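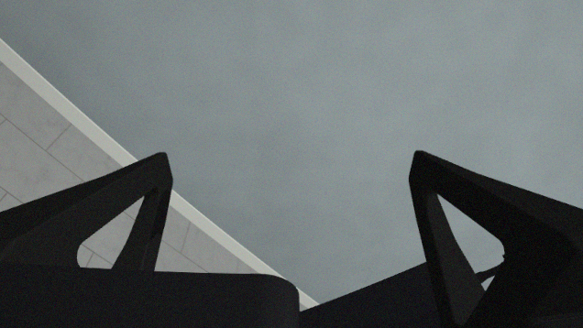
March, late, kitchen table

The pedestals are bolted down and I have a blister shaped like Tasmania. I mean the real pedestals, in the garage. The ones in the simulation were bolted down weeks ago by typing a number, and I got no blister from it at all, and I think that has given me a false idea of what kind of project I've taken on.

Where things stand, for whoever finds this notebook under the bench. The garage has one arm standing up, one arm still in its box from Drallen, and a bench that I've sanded twice and leveled once. The simulation has both arms, fully wired, never late, and a floor you could serve dinner on. My own floor has the crack that runs from the drain to the side door and collects washers. I thought about putting the crack in the model. Then I thought about how long it took me to get the tiles to stop flickering, and went to bed.

Spent the morning on the left gripper. The supplier's model of the fingers had the pads inside out, so every time it closed on a block the block left the room. It went straight up, mostly. Once it went through the wall and kept going, and when I zoomed out to find it there was a tiny speck heading off to wherever physics sends things that have annoyed it. Flipped the surfaces, reloaded, closed on a block. Block stayed. I said "good" out loud to a laptop.

Then the fingers wouldn't open past halfway, and I lost the rest of the morning to a limit I had typed in myself, in the wrong units, with a comment next to it saying "checked." I'm leaving the comment in. It's good for me.

Drallen wrote back around lunch. The second arm's shoulder flange has 7 holes in the drawing and they'd like to know whether I want the one they ship or the one they drew. I asked what the difference was. They sent the drawing again.

The bench business, so I stop going over it in my head: the plan is still to get the two-arm work behaving in simulation, then move it to the garage and find out everything I got wrong. Everyone at the shared shop on Wullorura Lane told me to do it the other way around. Their argument is that wood is cheap and time isn't. My argument is that I've seen what a shoulder joint does to a person who is leaning over to pick up a pencil. Also I like sitting down.

So after lunch I dressed the table.
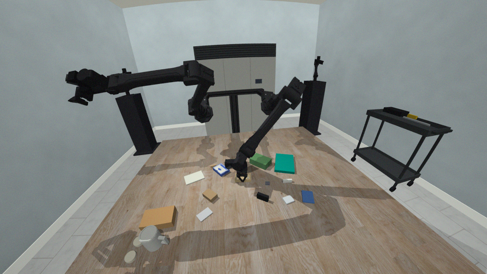 I had been running with one block on a bare bench, and the arms were getting very pleased with themselves. Anybody can pick up a block from a bare bench. My real bench has never been bare in its life. So I went through the free object folder and dropped things on until it felt like home: boxes, cards, a couple of pale discs, a white pot with a lid. The pot has no business there. There's a coffee can in the same place on the real one and the pot was the closest thing in the folder that had the right footprint, more or less, if you squint and are tired.

I also brought in the rolling cart, and put a few things on its top shelf so it would look used. The lower shelf is empty. In the garage the lower shelf is where the extension cords go to breed.

The cabinet against the back wall took longer than the arms did. I don't need the cabinet. No arm is ever going to open the cabinet. But the black gantry frame stands in front of it, and the gantry I do need, and once I'd put the gantry in front of a blank wall it looked like a swing set with the swings stolen, so in went the cabinet, and then the little dark label on the door, and that was the hour between three and four.

What I learned from all this decorating, apart from the obvious thing about me: the right arm is the better student. I give it the tan block in the middle of the clutter and it goes down over it without making a fuss. The left arm holds itself out over the end of the table with its gripper open like someone waiting for a coat. It isn't stuck. It's waiting for a turn I haven't written yet. I've told it to hold clear until the other one is done, and it holds clear with what I can only call resentment.

Shadows, too. I'd had them switched off to save the fan. Turned them on and the detector I trained over the winter immediately decided that the arm's own shadow was a thing it could pick up. To be fair to it, the shadow is large and dark and right there. Took me until dinner to get it to stop reaching for it. The detector now ignores shadows and also ignores anything black, and the fact that there is a black block on that table is a problem for tomorrow's me, who I've never liked.

Dinner was toast.

Note on the room itself, because I'll forget: walls are the pale gray with the mottling, the baseboards are white, the ceiling is cream. The ceiling was a mistake. I'd meant to make it gray as well, and now I've gotten used to it. In the garage the ceiling is a door.

Evening was the tray.

I should explain the tray to the notebook. When I was small there was a toy in the house, a shallow wooden box with balls in it, and you tilted the thing until each ball sat on its mark. I was terrible at it. My whole family was good at it. I have now spent a winter and a fair amount of money building two mechanical arms, and if anyone asks, it's for sorting hardware, but it's for the tray.

The model is simple enough. A tan box, walls all the way around, faint rings on the floor of it, a green disc in one and an orange disc in another. A raised step near the bottom, where I've learned a ball can spend its whole life if it wants to. One big white ball and one small one. The rings came out blotchy, and I'd planned to fix that, but when I drew the first ones on real plywood with a stencil sponge they came out just as blotchy, so for once the simulation and I agree on something without either of us trying.

Balls are awful. I'd like that on record. A block is either held or it's on the floor. A ball is always considering its options. At the default settings they rolled like they were on ice, and when I put the friction up they stopped like they'd been glued. There's a rolling resistance number hiding under a menu under another menu. I set it to 12 and they sat there. I set it to 11 and they sat there. It wanted a decimal, and the box won't show you the decimal point until you've already typed something after it, a design decision I'd love to hear the story of.

Got it moving a bit after nine. I saved out a still when things looked half decent, mainly to have some evidence.

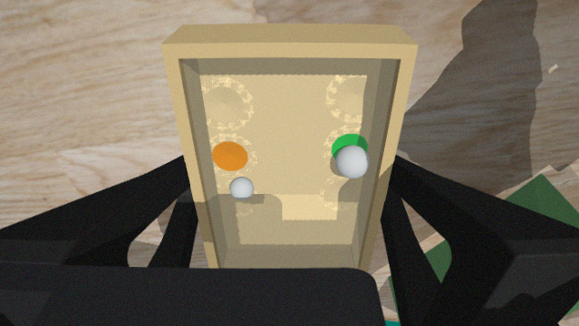
*Render: Cuveo desktop, gripper view, default lighting*

So that's the big ball on the green disc. A little low. You can see a crescent of green over the top of it, and if this were the toy and my sister were holding it she'd say it didn't count, and I'd say the rules only say "on." The small one is down below the orange disc and a hair to the right, clear of it, looking innocent. Close enough that I sat here leaning my own body to the left.

I don't have a proper scoring rule yet. I've been going by whether I feel good. The log wants a distance from center and a yes or no, and I keep putting off picking the distance, since wherever I put the line I'm going to be the one who has to live on the wrong side of it. Tomorrow: pick a number. Write it on the wall. Do not change the number after seeing the results, you know what you're like.

Things the still doesn't help with. How firmly the fingers have hold of the tray. They're either side of it and the log gives me a contact force, but the contact force wobbles around like a shopping cart and I don't believe it. I suspect the pads are sunk a hair into the walls, and that the physics is politely not mentioning it. If the real ones did that there'd be splinters. I want to draw the contact points on the next run, all of them, big and red, and see if they're where a sane person would put them.

Also the wood. The bench grain under the tray is lovely and I've done nothing to deserve it. The tray grain doesn't exist. It's just tan. The real tray is offcuts from a Bassi shelving unit that I took apart for the purpose, and it has a knot on one side and a sticker I can't get off the other. I've tried oil and I've tried a hair dryer. I may have to put the sticker in the model.

Run 111 was supposed to be the last one tonight and then the laptop wanted to update itself in the middle, so there's a 111 that ends partway through with both arms in whatever pose they had when the power went. I've kept the file. It loads. They just hang there.

Went out to the garage afterward to turn the heater off and stood looking at the real arm for a while. It's much bigger than I think of it as being. On screen I've got the two of them at arm's length, like something on a shelf, and then you go out there in your socks and the thing comes up to your chin and smells of grease. It has a dent in the pedestal already from when I walked the hand truck into it. The tape is still on one of the joints. I keep meaning to peel it.

List, before I lose it:

- contact points, red
- decimal on the rolling resistance, write it down somewhere that isn't my hand
- black block vs. detector, apologize to black block
- answer Drallen: the one they ship, whatever it is
- emergency stop still on the far side of the bench, where you'd have to reach past both arms to hit it. Move it. Move it before anything else on this list
- socks

Heater's off. I think. I'm going back out to check the heater.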